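Hot Drinks Point – Inspection Checklist
Haltside, ground floor
Date: 8 May 2018
Inspected by: Viera Kratochvíl
Copy to: Silvia Skála

1. Supply and storage
1.1 Socket and switch undamaged – OK
1.2 Extension leads not in use – OK
1.3 Spare cups stored below shoulder height – OK
Comment: 14 cups on the lower shelf, eight saucers. Reorder from Hubáček not needed in May.

2. Pouring vessels
2.1 Handle firm, no play at the fixings – OK
2.2 Lid seats fully – OK
2.3 Limescale – ACTION
Comment: scale at the spout of pitcher 676. Descale before next issue.

3. Cups and saucers
3.1 Rims free of burrs and dents – OK
3.2 Cup sits level on saucer – OK
3.3 Handles turned the same way when set out – OK
Comment: 200 ml fill line is not marked on the steel sets. Staff to fill to a finger's width below the rim.

4. Table surface
4.1 Stable, does not rock – OK
4.2 Clean – ACTION
Comment: grey smudging across the white top in front of the pitcher and the nearer saucer, with a larger worn patch towards the right edge. Wipe down with Dralamness and recheck. If the marks remain, record as wear.

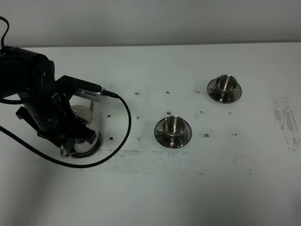
Can the steel cups be used for boiling water?
Only with care – single-wall steel heats through quickly, so let the water stand for a few minutes before pouring and lift the cup by its handle.

5. Sign-off
5.1 Open actions: 2.3, 4.2
5.2 Previous actions closed: all
Comment: form to be filed with the Skarkix cleaning record.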